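Revance Traces Grip-Release Fault in Tabletop Humanoid, Publishes Full Findings

Fix is running on every unit at the Beltmont site; report is free to read

BELTMONT, May 14, 2024 – Revance today released the complete findings from its review of a grip-release fault that stopped work on its Grirkon humanoid program in March. The team found the cause, fixed it, and is putting the whole story out in the open, including the parts we got wrong the first time.

The fault showed up during a sorting run, in which the robot picks up small soft goods and sets them down on a taped mark or in a bin. On cycle 407 the left hand closed on a pouch and would not let go. The controller reported the hand as open. The arm went on to its next move with the pouch still in its fingers and dragged a storage bin off the table. An operator hit the stop button. No one was hurt, and the bin survived with a cracked rim.

We first blamed a worn finger tendon and swapped it out. The hand stuck again the next morning, so that was clearly the wrong answer!

The real cause was a timing problem. When a soft item pressed against two fingers unevenly, the position sensor in one finger sent its reading late, and the controller filled the gap with the last command it had given – "open" – and treated that as a measurement. Hard objects almost never set it off, and most of our early testing was done with hard objects.

"I was thrilled when we finally caught it on the log, I'll admit that," said Hiu-tung Shih, who leads hand controls at Revance. "We had been staring at the mechanics for days. Then you line up the two clocks and there it is, a reading that was never taken. I wish we had looked there first, and the report says so."

Three changes are now in place. The controller no longer accepts a commanded position as a measured one. If a finger reading is late, the arm holds still and the hand relaxes its grip before anything else moves. Operators also have a second stop button on the far side of the table, a request they had made before the incident and one we should have acted on sooner.

The updated software has completed 463 test cycles with padded and fabric items at Beltmont. The hand lagged in 17 of them, and each time the arm held position as designed. We are still working on the lag itself.

Lambrakis, which reviewed the stop procedures from outside the company, asked for one further change: a louder tone when the arm enters a hold. That tone is installed.

"People on the floor spotted this early and spoke up," said Aliki Kourkoulas, safety lead at Revance. "They wrote great notes, with times, and those notes cut our search down enormously. I'm really proud of them."

The report, the sensor logs and the revised operator checklist can be requested from the Revance press desk. Teams running similar hands are warmly invited to compare notes with us. 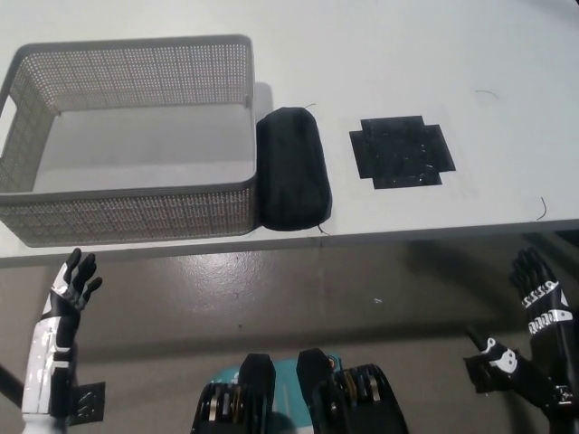 What happens now if a finger reading comes in late?

The arm stops where it is and the hand relaxes its grip, and an operator has to clear the hold before the next move.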